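April, mixing room, late again

Back on the Clukcombe remixes today. Gaurav Grewal sent over new stems for the Wei track and they're so much better than the last batch! The kick finally has some weight to it, and he bounced the vocal dry like I asked (thank you, Gaurav). Loaded everything in, 36 tracks, and spent most of the morning just naming and coloring them.

The bass was fighting the kick all over the first drop. Tried sidechaining harder, hated it, it pumped like an old French house record and this one's supposed to be slow and sunny. Ended up moving the bass up 3 semitones in the breakdown only and cutting a bit at 397 Hz on the Rhodes — much nicer, lots more room for the guitar. 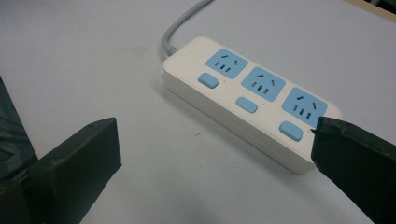 Power strip on the table, three blue sockets.

After lunch I did the extended intro. DJs always want a longer one and I always make it too short, so this time I doubled the hi-hat section and let the clap come in late. Plumton wants 2 versions for the compilation, club and radio. The club one is close. The radio edit still has that clumsy jump into the second verse, and I can't hear it fresh anymore.

To do: check the low end in the car, ask Gaurav if the strings at the end are meant to be that loud, send Wultosport the instrumental by 6 pm tomorrow.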